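The Plaza Needs Somewhere to Sit

I cross the plaza at Prendergast twice a day, once on the way to the Skendier building and once on the way back to the train. It takes me 3 minutes if I walk straight over the middle. I have been doing this since the place opened, and I have come to a view about it, which is that it is a good piece of paving and a poor piece of city.

Let me start with what is good. The slabs are large and well laid. They are level, so a stroller or a wheelchair or a hand truck goes over them without a jolt, and I have never caught a toe on a joint. Anyone who walked the old brick sidewalk on Hakby Street will know that this matters. The drainage works too. In heavy rain the old lot used to hold water for days, and people walked on the road to get past it. Now the water goes away. There is a lot of sky, and in a part of town where most windows face other windows I count that in its favor.

My complaint is that there is nothing to do there except leave. A person who wants to eat a sandwich has to stand up to eat it. A person waiting for somebody has to wait against a wall. My mother, who is 81 and walks well but slowly, came to meet me for lunch in May and asked where she could sit down for a minute. I pointed at one of the concrete blocks. She sat on it, and she was polite about it, and we did not stay long.

The blocks are the only things out there that anyone could use as furniture, and they were not put there for that. They are bollards. Their job is to stop a truck from driving where it shouldn't, and I have no argument with the job. But a bollard has no back and no arms, it holds one person, and it is too far from the next one to hold a conversation. If two friends sit on two of them they have to raise their voices. Concrete is also a cold thing to sit on for half the year, and it stays damp long after the ground around it has dried.

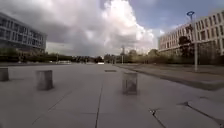
Justinas Adomaitis wrote to say that I have this the wrong way around, and that an empty square is the most useful kind. Put benches in, he says, and you have decided for everyone what the space is for. Leave it open and it can be a market one month and a concert the next, and kids can ride bikes on it in between. He grew up beside a square with nothing in it and remembers it as the best place in town.

I take the point about bikes. I have seen children on scooters out there on a Saturday-quiet kind of morning, and they were having a better time than I was. The trouble is with the market and the concert. The plaza has had 2 public events that I know of, and both were over by early afternoon. For the rest of the year the space is being kept clear for things that don't happen. A square that is used well on ordinary days can still be used for events. Benches can go along the sides, where the wind is lower anyway, and the middle can stay open for whatever comes along.

The other argument I hear is about upkeep. Wood gets carved, metal gets bent, trash collects underneath. Some of that is true. The benches outside the Trenano library have had slats replaced and one of them is missing an arm. But people sit on them all day long. The one with the missing arm is usually taken. I would rather my taxes went to fixing something that people wear out than to washing a surface they hurry over.

Then there is shade. The trees are all around the edges, at the far end and by the buildings, and they do nothing for the part where people walk. In July the light coming up off pale concrete is hard on the eyes, and you can see people change course to keep close to the buildings. A few trees set into the paving would fix this in ten years or so. I know that means cutting slabs and digging pits and checking what pipes are below. It should have been done when the ground was open. It can still be done, a few at a time, starting on the side that gets the afternoon sun.

Kylie Katene started a petition asking for seating, and when I last looked it had 1,629 names on it. I signed. It asks for benches with backs and arms, which is correct, because older people use the arms to get up again. It also asks for a drinking fountain. I would have left the fountain for later, as it means plumbing and gives anyone who dislikes the idea an easy reason to say it costs too much. But I was not asked, and she has done more work on this than I have.

What I would like to see first is cheap. Bring in movable chairs, 50 of them, the light metal kind with a few small tables, and leave them out for one summer. Some will be stolen. The rest will end up where people want them, and that would show the designers where the permanent benches ought to go. If by fall the chairs are standing unused in the corners, Justinas was right and I will say so in this column.

In the meantime I have bought a folding stool. It fits in my work bag if I take the umbrella out.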